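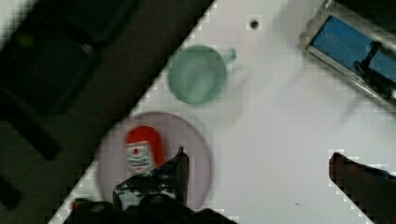

How much does the Caron arm cost, and what do you get for the money?

The Caron costs £3897 plus VAT, which buys the arm, the two-fingered gripper, the wrist camera, a power supply and a year of software updates. The table is extra, or you can use your own if it's flat and doesn't wobble. After the first year the updates are £39 a month, and if you stop paying, the arm goes on doing whatever it already knew how to do.

I had that from Howard Bloxham, who runs sales at Trotell and who volunteered the figure before I'd got my coat off. I'd gone up to Cutgate for the open day on behalf of three cafés and a works canteen, all of which share a washing-up problem and, on paper, a manager, that being me. We can't keep anyone on table clearing. I've been sent a great many brochures as a result, and the Trotell one was the only one that gave a bus number.

The bus stops at the wrong end of the Skitden estate. If you're coming by train, ignore the map on the invitation and walk along the canal side, past the tile warehouse, until you reach a blue door with a laminated arrow pointing at a different door. I followed it and met two other visitors coming back. We all got in eventually through the loading bay, where somebody had set out the visitor badges in alphabetical order by first name.

Coffee was from a flask and the biscuits were good. There was a talk first, with slides, and one of the slides was a graph with no numbers on either side. It went up. The gist was that big robots have been bolted to factory floors for years and small businesses have been left out, and that the Caron is meant for people with one table, a socket and not much patience. I recognised myself in two of those.

Then we were let through to the workshop, where the arms are set up at white-topped tables and put through their chores. The one I spent the longest with was on crockery. It had a pale green mug near the table's edge, a plate of a washed-out pinky lavender with a red packet of something on it, the size and look of a sauce portion, and further over a metal-rimmed tray with a blue panel in it. As a café table it was on the tidy side. Ours generally feature a nappy.

The screen next to the arm shows what the wrist camera sees, and I'd recommend anyone thinking of buying to stand and watch that instead of the arm. The arm is soothing and makes you think of swans. The camera view is much less flattering. It's blurry, the lettering on the packet label was beyond it (and beyond me), and the gripper's own dark fingers get in the way of the very thing it's going for. I asked whether a sharper camera would help. Ludivine Lebrun, who trains the arms, told me they'd tried one and it made less difference than cleaning the lens they already had.

She was the best thing about the day. She's been with Trotell since it was a bench in someone else's unit, and she answers the question you asked, at the length it deserves. When I wanted to know what the arm finds hard, she gave me a list: anything see-through, anything shiny, cutlery lying flat, paper napkins, and dark things on dark tables. The canteen has dark tables. She wrote that down, looked at it, and suggested we might think about white ones.

You teach the Caron by doing the job yourself with a handheld version of the gripper, over and over, while it records. Trotell suggest a set of 2000 goes for a job like clearing a mixed table. When the man next to me heard this he laughed, and then saw that no one had joined in. You can do it yourself, or have Trotell do it for you at Skitden with your crockery, posted up in a box. Doing it for you is a separate service with a separate price, and the price is "depending on the crockery". I did try to pin Howard Bloxham down on it. He said plates were cheerful and teapots were not.

They let us have a go with the handheld gripper. I can report that it makes you feel like a lobster. The trick is to come in at an angle and close gently, and to resist the urge to turn your wrist at the last moment, which the arm will faithfully learn and then do for ever. Mine was the sort of mug pick-up you'd expect from somebody who has been drinking out of them for fifty years. It took me three attempts to get hold of the handle. A teenager who'd come with her father did it first time and was offered a leaflet on apprenticeships.

So, what did it look like when the arm did the work? I watched it for most of the afternoon. It's slow, and everyone there was open about that. It goes in low over the plate, has what looks like a think, shuffles the fingers a bit one way and a bit the other, and closes. Small packaged things are a strong suit. Mugs it handled well when the handle was sticking out, and with some anxiety when it wasn't. I saw it drop a teaspoon, pause for the length of time a person would spend checking that no one had noticed, and go back for it. I also saw it carry a plate with great care to a place slightly to the left of the rack and let go. The plates used for the demonstrations don't break. I asked about ours, which do, and was told that most customers review their crockery as part of the process. By this stage I was reviewing my crockery and my tables, and hadn't yet bought a robot.

Some practical matters, for anyone in the same line as me.

The arm reaches across an ordinary table for two and no further. It doesn't travel. For a café, that means it isn't going to clear tables in the sense you and I would use, by going to them. You put it at the return point, where customers leave their trays, and it sorts what's there. The brochure doesn't say this until page four, and the cover shows a dining room. For the canteen, where everyone brings their tray back to the same hatch, it could be exactly right. For the cafés I can't see it, and Ludivine Lebrun couldn't either, which I thought handsome of her with the sales manager standing there.

It doesn't do liquids. A mug with an inch of cold tea in it has to be emptied first by a member of staff, and I'd want to know how long that takes compared with the member of staff just moving the mug.

It stops if you touch it. I tested this with a rolled-up brochure and then, when that went well, with my hand. It stopped both times and had to be told to start again. Hourly rates for an engineer are on the website, but the first visit is free, and there's a phone line with a person on it during working hours. I rang it from the train home to see. Someone answered, and it was Howard Bloxham.

Noise is nothing to worry about. You'd hear more from a fridge. Our dishwasher would drown it out entirely, along with most of the radio.

Cleaning is a wipe-down, but the gripper fingers need proper attention if they've been among sauces, and spares come as a pair. I'd budget for a few.

What I've told my own lot is that I'd like the canteen to take one on trial. Trotell do a loan from February onwards, for a month, and they take the cost off the price if you keep it. It would go on a white table by the hatch, doing the packets and the mugs and leaving the teaspoons to us. My fellow managers are keener than I am, but they haven't held the lobster claw. One of them has already asked what we're going to call it.

The open day runs again in the spring and it's free, though you have to book. Wear a jumper, the workshop isn't heated beyond what the arms require. There's parking at the Skitden end but the barrier takes coins only. And if you want lunch, bring it with you, as the van that stops outside had sold out of everything except soup by noon.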